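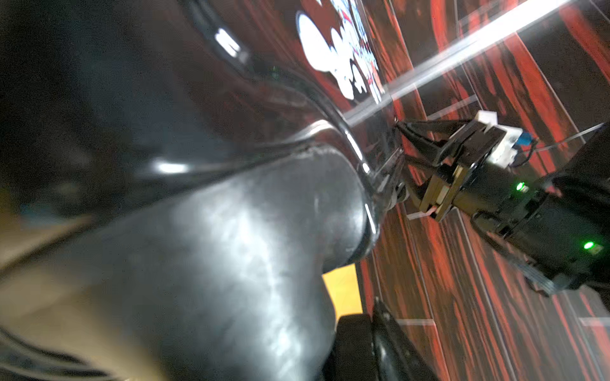
Progress report, Kesum bimanual control stack
Prepared by Oliwia Jakubowski for Rultau
Jan 18, 2024

1. Work completed in this period

The arm controllers now run from a single process with a shared clock. Commands go out at 100 Hz to both sides. The old message bridge, parts of which dated from 2013, has been removed from the build. The logging tool writes joint states and all camera streams to one file per episode, and Darwish can replay these files without conversion.

The contact estimator was retrained on 300 episodes. It still reports false contact on glossy shells when a highlight falls between the fingertips. We have added a mask for saturated pixels in the wrist view, but it also discards valid edges, and the threshold needs more work.

2. Large-object handling

The planner assigns a role to each arm before motion starts. For the suitcase task, one arm holds and the other is free to move, and roles can be exchanged only when both controllers report a settled state. With the left gripper down on the shell near the astronaut stickers and the right one above the floor toward the back corner, the collision checker has to treat the case as an obstacle for one arm and as a permitted contact for the other. The previous version kept a single contact list for both arms and rejected such plans. The lists are now separate.
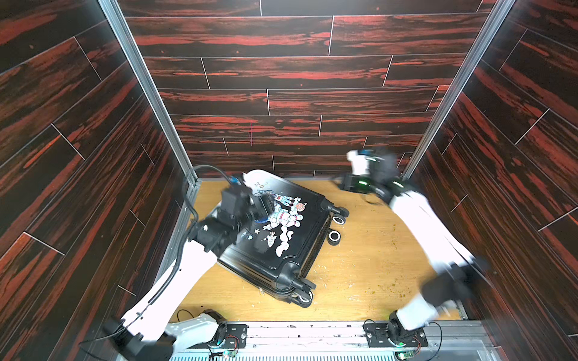 Pose tracking of the case uses the fixed view, with the wrist views as a correction at close range. Latency from image to pose is 130 ms. Most of this is segmentation.

3. Open items

Spinner wheels are not modeled. The simulator treats the case as a rigid box with uniform friction, so predicted and measured motion differ when the case is turned.

Clindus has not yet delivered the revised gripper driver. We are using the earlier release with a local patch for the timeout fault.

4. Next period

Integration of the role exchange logic with the learned policy is planned for March. No change to the budget is requested.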